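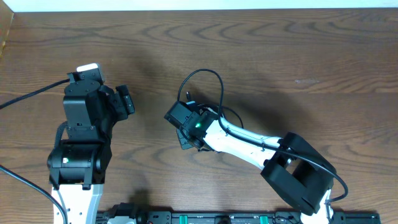

Comparing Two Gripper Fingers on a Two-Arm Bench
Project report, Group 5
Ratree Sitthichai, Iker Sepúlveda, Covadonga Campos
Advisor: Aurelio Olmedo
November 5, 2024

1. What we set out to do

Our proposal promised a comparison of four finger designs, two camera positions and three controllers. This report compares two finger designs. Dr. Olmedo described the change of scope as "healthy," and we have chosen to take that well.

The fingers were the Novwood, which is stiff and has a flat pad, and the Pacheco, which is softer and bends a little when it closes. Both went on the same arm, with the same wrist camera, for the same job: pick up a small part, pass it to the other arm, go home.

2. Setup

Both arms were driven from one laptop at a fixed closing speed. We taught each pick by hand and replayed it. Iker wrote the replay script in one evening and spent the next 9 finding out what it did.

Cable routing took longer than we would like to admit. A wrist cable with too little slack pulls on the camera, and one with too much wanders into the shot. Our final routing is a compromise that all three of us dislike equally.

3. Results

We ran 600 handovers, half with each finger. The Novwood finished 261 of its 300 and the Pacheco 238. We had all bet on the Pacheco.

Most of the Pacheco failures came at the handover itself. The finger gripped well, then kept gripping while the other arm pulled, like a child with a toy at the end of a visit. The Novwood's failures were duller: it closed slightly off center and pushed the part away.

Run 333 is counted as a failure, although the part did reach the second arm. It got there by bouncing.

4. Problems

We recalibrated the wrist camera twice, the second time after Covadonga noticed that the first calibration file had never been loaded. All runs made before that were thrown out and are not in the totals above.

5. Next steps

In December we want to try the Pacheco with a slower release, and to test both fingers on thin parts. The controller comparison is now listed as future work, under Iker's name, in his absence.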